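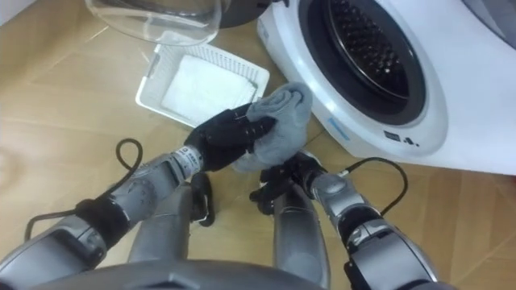

I went out to the Kivum lab in July, mostly to see how the laundry work was getting on. The group had published a short note on it in the autumn, and the method looked simple enough on paper that I wanted to see it run.

The test home is set up inside the main building, with a bed, a wardrobe and a washer-dryer stack. The humanoid works on the floor in front of the machines. Its task is one part of a wash day: dealing with clothes between a basket and the drum.

Gervásio Sampaio took us through the method before lunch. The policy is trained on 2937 teleoperated episodes, each labelled by stage: reach, grasp, lift, carry, release. Most groups would train one model on the lot. Kivum trains a second, smaller model called Pralon that only judges whether the fingers have hold of the cloth, using finger position and motor current. If Pralon says no, the arm goes back to the reach stage instead of carrying on with nothing in the hand.

The reported result comes from 104 test runs, half with Pralon switched on and half without. Dropped or missed items fell from 6 per load to 2. The runs with Pralon were slower, as you would expect – every failed grasp costs another reach. Sampaio put the slower times on the same slide, which I appreciated.

## On the floor

The afternoon was for watching. Low work is the hard part. The robot has to bend at the waist and knees to get a hand down to the basket, and its balance controller and arm controller are still separate programs. Soft items are also difficult to model, so the team doesn't try to. There is no cloth simulation anywhere in the training. 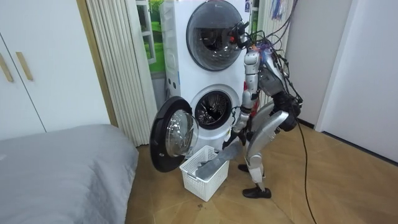
Wilmer Villca was less convinced by the numbers, and said over coffee that a grasp check only helps if the second try differs from the first. He wanted the retries reported separately, by type of fabric. Sampaio agreed the data was there and hadn't been broken out yet.

The code for Pralon is meant to be released once the labelling tool is cleaned up. Parking is behind the building, and the visitor entrance is on the north side.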